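6 February 2024

Slept badly, two coffees before eight, and then the whole day went to the Temov kit, so that's what you get tonight, diary.

It has been on loan since the middle of January and I have to tell Fuseini Gyamfi by the end of the week whether we buy it or ship it back. He's the one who found it at the Skistness open day and came home glowing like he'd met a movie star. I was grumpy about it (I'm always grumpy about loaners, you spend half the time you have them just installing things) but I have to admit I've gotten fond of it. The kit is basically a box of printed parts, a little walled enclosure to work in, and the Bravo software that keeps track of which task you're on and scores the arm's tries. The arm you bring yourself. Ours is the old Jendik with the squeaky second joint, which I still haven't greased. Tomorrow!!

The booklet has 4 levels and I've been stuck around the second one for days, mostly through my own fault, as I kept skipping the calibration page. Myrto Fragkou read it to me out loud this morning in her airport announcement voice and made me do every step. It took until lunch. She was right and I told her so, which cost me something.

After lunch I got down to the slot task, the one I'd been looking forward to. I love how plain the parts are. Big chunky shapes, solid colors, nothing pretending to be a real product. You can look in and know right away what goes where, and so can anybody walking past with a sandwich, and they all have opinions. 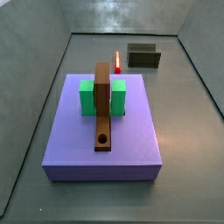 Can you run it with an arm that didn't come from Temov? You can, as long as the arm takes position commands over the network, and Bravo walks you through the setup in one long and rather dull form.

The brown L between the two green blocks is my favorite of the bunch. Such a simple shape and it drives me up the wall. The gap is narrow, so if the arm comes in even slightly turned, the piece rides up on one side and you get that awful little creak. You can see faint print lines on the front of the purple block, by the way, and I wondered whether I should complain about that in the review. I don't think I will. I'd take printed parts I can replace over something fancy that I'd be scared to drop.

What I will complain about: the scoring log. Bravo had saved 156 tries by the time I quit today and there's no way to sort them by task, only by time, so I sat there scrolling like I was looking for a lost text message. Also the export button freezes if you press it twice. Also the booklet index is wrong past page 100, every entry is off by 2. Small stuff, but it's the small stuff that makes me mutter.

Fuseini called at five wanting a verdict. I said probably yes, if they fix the log, and he said "probably yes" isn't a box on the purchase form. So I have to write him a proper page. I started it and got as far as the heading.

Leftover lentil soup for dinner, too salty. Need to call the dentist. Need to find the grease for the Jendik - I think it's in the drawer with the dead batteries.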